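Packing for the Pamthorpe move: what I learned (project report, part 2)

So my flatmate Iker Aguirre and I both packed a bedroom's worth of soft stuff, and I kept notes! My rule was simple: small open boxes, done on the bed so I wasn't bending down all day (my back says thanks).

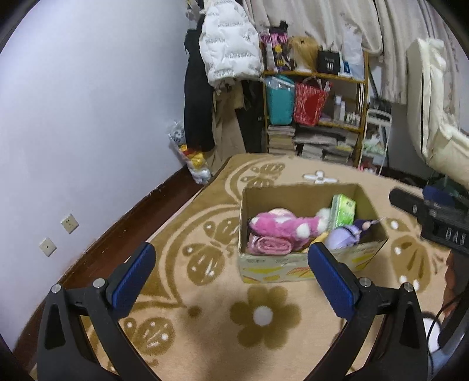

Rolled towels go in the bottom corners, and plush toys lie lengthwise on top, squashing down nicely. Packs in plastic wrap stand upright at the back. Iker used one giant box instead and couldn't lift it, so he repacked in March. I'd still like to try vacuum bags next.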